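The Great Bowl Thinning

I have a bowl problem. Plates I can be sensible about, and mugs I gave up on years ago, but bowls just seem to collect at our house. When we moved out to Wedmont in August I unpacked three boxes marked KITCHEN – HEAVY and every one of them was bowls. Soup bowls, cereal bowls, a set of dip bowls shaped like leaves (a wedding present, used once), two giant salad bowls that only fit in the oven.

The old kitchen had one of those deep corner cupboards where things could go in and not be seen again for a decade. The new one has a single open shelf and I measured it at 27 inches wide. So something had to give, and after putting it off for weeks I finally made a coffee one morning, cleared the white table and started getting bowls out.

My system, if you can call it that, was to pick up each one and ask myself when I last ate out of it. If I couldn't remember a meal, it went in the donation box. This worked great for the leaves. It worked less great for anything from the Flenivley market, where I used to go on my lunch breaks and come home with one odd bowl at a time, because I remember buying every single one of those and then I get sentimental and have to sit down.
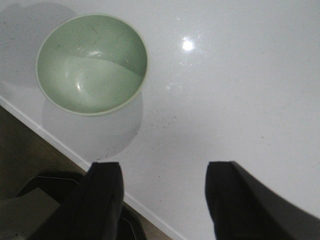 Then there are the Drerkero ones, which I bought online late at night when I was supposed to be looking for curtains. I had planned on four matching ones in cream. I got to the checkout with a mix of colors in the cart, and I have never been sorry. They're a good size for oatmeal, they fit in the top rack, and they don't have that wide flat lip that makes soup go down your sleeve. I did read a whole argument in the reviews over whether they're too shallow for ramen. People have strong feelings! I make ramen in a pot and eat it out of the pot, so I stayed out of it.

By lunchtime I had 18 bowls in the box and a sore back. I also had a pile of newspaper from the move, a lid that belongs to nothing, and the gravy boat, which is a whole other post. My mother-in-law gave us the gravy boat and it will be living with us forever.
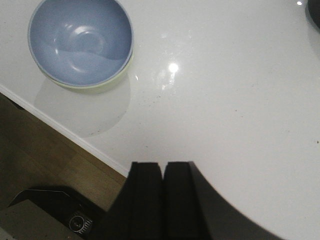
Stacking is where I always come unstuck. I used to pile everything by size and then never touch whatever was on the bottom, so the same two bowls got washed and used over and over while the rest sat there. Now I'm going for short stacks, with the ones we reach for on top. I'm pretty happy with blue over that pale yellow-green, with just a little sliver of the bottom one peeking out – I may have stood there admiring it for longer than a grown woman should. I keep thinking I should find a tablecloth in those colors. (I should not find a tablecloth. I have tablecloths.)

The shelf itself still needs a second coat of paint, and I want to put in those little rubber feet before anything heavy goes up there. I asked at Szalai, the hardware place by the post office, and they had them in clear or brown. I bought clear, got home, and realized I'd picked up the kind for chair legs. Back I go.

Next up is the baking stuff, which I'm dreading. There are some 396 cupcake liners in a bag on top of the fridge and I make cupcakes maybe once a year. If anybody has a good use for cupcake liners, please leave it in the comments, and if you live nearby and want a set of leaf-shaped dip bowls, leave that too. The box is still in my trunk.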